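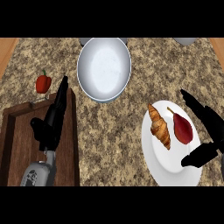

Keith Dawber wrote to me after the last session to say that he had salted his aubergines faithfully for years and couldn't taste the slightest difference, so was the whole business of osmosis in the kitchen a fairy tale? I loved getting that, and it has pushed this week's topic up the running order.

Week 4: Water on the move

Osmosis is water passing through a membrane towards the side with more dissolved stuff in it. Plant cells are wrapped in just such a membrane, with a stiff wall outside. When the cell is full, it presses on the wall and the vegetable is crisp (the word is turgor, do learn it, it's a lovely one). Put salt on the cut surface and water leaves, the pressure drops, and the slice goes bendy.

So, Keith's aubergines. Old varieties were often bitter and salting helped to hide that. Modern ones are much milder, so he may well be right about the taste! Texture is another matter, and I'd like him to try it again with his eyes shut.

A pepper is a good one to do at home. Cut two strips of the same size. Leave one in plain water and the other in strong salt water, and bend them both after an hour. Then swap them over. Does the limp one recover? Write down what you find even if it's dull, and especially if it's odd.

Weighing cucumber: the Nultham group began with 100 g of slices and had 86 g left after salting and patting dry. Please work out the loss as a percentage, then do the same for your own batch. If your figure is miles off theirs, bring it along, because thickness matters enormously and I'd like us to argue over it.

Reading: Sedgwick, page 39, on cell walls. The chapter on pickling is optional but great fun.

Next time: why onions make us cry, and what happens to the smell when you cook them. Bring a notebook and your cucumber figures.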